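Gripper stops short of the knob on a cardboard oven. Is recalibrating the wrist camera really the fix?

Posted by Vy Âu in Arms and Grippers

We run a Bereo arm with a two-finger gripper on a tabletop cell. The job is opening and closing a cardboard toy oven by its little white knob. Since September it stops short of the knob on some runs and closes on air. The Rulden support desk says "recalibrate the wrist camera," which is what they say about everything. I have done it 4 times. Same miss. This is the wrist view on the approach.
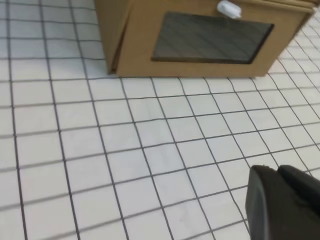
What I've tried so far

New calibration, new finger pads, slower approach (150 mm/s, down from 200). The slower speed may have helped or I may be kidding myself. Before I waste another evening on calibration, has anyone seen it cure this?

Bok-nam Koo

Calibration is fine for what it does, but it won't fix a finger that has shifted on its mount. Did you re-teach the tip position after you changed the pads? You don't mention it, and I'd bet that's your miss. The pads are never quite the same thickness, whatever the packet says.

Bring one finger down close over a plain pale patch and look at the shadow on the wrist camera. Write down the height the controller claims, then slide a feeler gauge under the tip. If the two disagree, re-teach the tip and leave the camera alone.
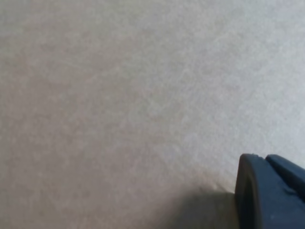 Fingertip just over the surface, shadow to its lower left.

Don't judge the gap by the shadow alone. Move a lamp and it changes. Use the gauge. And check the mount screws before you re-teach anything, or you'll be doing it again by 9 pm.

I-seul Gil

just recalibrate, worked for me. Virnow has a script for it

Mal-soon Wang

I don't buy the script, and I'm only half sold on the tip theory. Vy says "some runs." A bad tip offset should miss the same way every time. What moves in this cell is the cardboard. It's light and it slides, and the folds go soft. Mark where the housing sits on the grid, run a batch, and see if it has wandered.

Also check where the pull ends up with the drawer open. If your close routine uses a taught point, that's the one to compare.

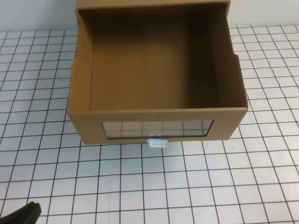

Drawer open, pull at the bottom center of the front panel.

I'd tape the housing down first. Tape is cheap. If it still misses after that, do what Bok-nam says.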